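Standing Rules of the Upper Floor

Issued by the Clomico Office of Practice, 15 February 2026. To be read aloud to every new operator before first handling.

Rule 1. The operator shall wear the harness over both shoulders and shall not loosen it while a piece is held.

Rule 2. Both grippers shall be carried with their marker cubes in plain view. A sleeve, a cord or a hand across a cube makes the take void.

Rule 3. Pieces shall be set down upright and released only when they stand by themselves. The operator shall not speak to the piece.

The Office has been asked to explain the last sentence of Rule 3. It was added in July, following the matter of the Kekana lamp, and the record of that matter is attached here by order.

The lamp came to us from the Pestden house, where it had stood in a window since 1982. It was entered in the register as ordinary. An operator of good standing lifted it 20 times on the first morning and logged 20 clean takes. On the next lift the operator was heard to say, "There you are, then." The lamp, which was connected to nothing, came on.
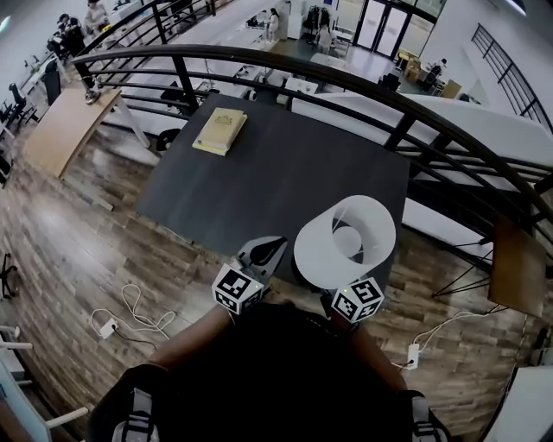
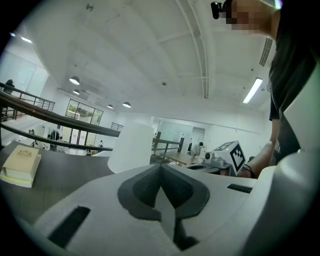
The Office's first concern was for the data. A lit lamp is not the same piece as an unlit lamp, and the register has no column for a piece that changes its condition out of courtesy. The inspector from Poretti was sent for. The inspector repeated the greeting in a level voice, 10 times, at the distance given in the standard. The lamp remained dark. The operator was then asked to repeat it, and declined, on the grounds that it would no longer be sincere.

It was proposed that the lamp be withdrawn. The operator submitted a written objection, which the Office is bound to preserve. It reads in full: "It was in a window a long time. I believe it thought someone had come home."

The Office made no finding on this statement. The lamp was kept in service under Rule 3 as amended, and has since completed 1000 takes without lighting.

Rule 4. At the close of work, each piece shall be returned to its assigned shelf and its number read back to the register.

Rule 5. The last operator to leave the upper floor may say good night. The Office does not require it, and no entry shall be made of any reply.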